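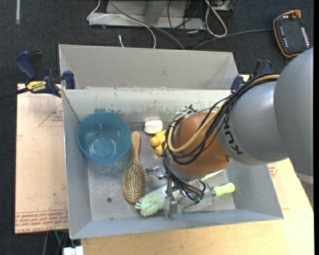
Figure 3. Mixed small goods in a gray metal bin: blue bowl, wooden hairbrush, cleaning brush with pale green bristles. A second bin stands behind.

4.2 Brushes, bowls and the "wet room" problem

I went into this part of the study thinking bathroom things would be the easy ones. Kitchen things wander all over a house (I have a whisk in my own desk drawer), but a hairbrush is a hairbrush, and I expected people to put it with the toothbrushes and be done. So when we drew up the 42 household items for the sorting sessions, I argued for keeping the bathroom share small. Kyung-hwa Sung argued against me, and she was right!

The trouble starts with the word "brush." In Figure 3 there are two of them lying close together, a hairbrush with a wooden border around its pins and a cleaning brush with a bushy mint-green head, and on paper they have almost nothing in common. One is for hair and the other is for scrubbing. Yet 40 percent of our participants put their hairbrush and their cleaning brush in the same pile on the first pass, and most of them laughed when I asked about it afterward. One woman told me, "Well, they're brushes," and then moved the cleaning brush over to the sponges, and then moved it back again. I have her down as a same-pile sorter, though I went back and forth on that myself.

Bowls gave us a different kind of headache. A see-through bowl like the blue one got called a mixing bowl, a rinsing bowl, a salad bowl and a thing for soaking socks. We never told anyone what it was for, and we kept the instructions very plain (the full wording is in the appendix): put together what you would keep together at home. Younger participants nearly always sent the bowl to the kitchen. The older ones split, and several of them told us about growing up with a basin that lived by the tub and did every job in the house. Young-sook Jeon found the same split in her April pilot with a smaller group, so I don't think it came from the way we ran things.

Then there is the question of what the neighbors do to an object. I had a hunch that a bowl sitting next to a hairbrush would get read as a bathroom bowl, and it looks like it does. We laid out the goods two ways, grouped and jumbled. In the jumbled layout, with a bowl, brushes, something white and soap-shaped and a bright yellow lobed thing all in one bin, people took longer to name the bowl and were much more willing to change their minds. Hanane Ait Ali calls this "borrowing," and I have stolen the term for the rest of the paper.

A quick word on the bins, as I've been asked about them at every talk. They are open-topped gray metal with slightly flared walls, and they are scuffed, especially low down on the rear wall in the one shown. We tried a fabric-lined tray early on and dropped it; people kept commenting on how nice it was and started arranging things to look pretty. With a beaten-up metal bin they just get on with sorting, and I'd use the same kind again.

Each session ran 60 minutes including the chat at the end, and the chat is where most of the good material came from. I come back to the bowl stories in Section 5, together with Jin-sol Joo's coding of the reasons people gave for moving an item a second time.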